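Week 8 - Kitchen Counter Task (Nakajima group)

Read before Wednesday. Bring the Lorlow logbook.
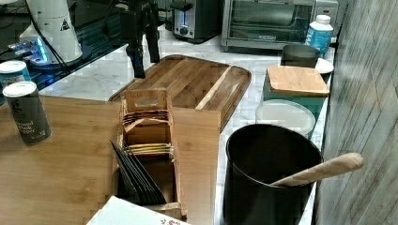

Approach height first. Most teams come in too low and clip things. Tea box is nearer the camera than the cutting board and hides part of it - so dont trust one view for depth.

Log every run, 63 per team. Failed ones too!

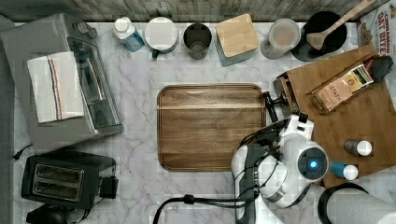 Cables: check slack before homing. Haruto Minami has the checklist.

Speed stays capped untill Toshiko signs you off.

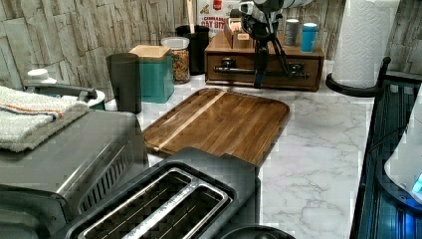 Marks - 9 for the log, rest for the demo. Late logs lose 2.

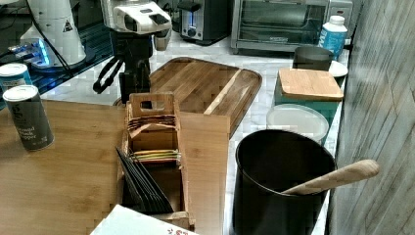
Fig. 4 - gripper open over far end of board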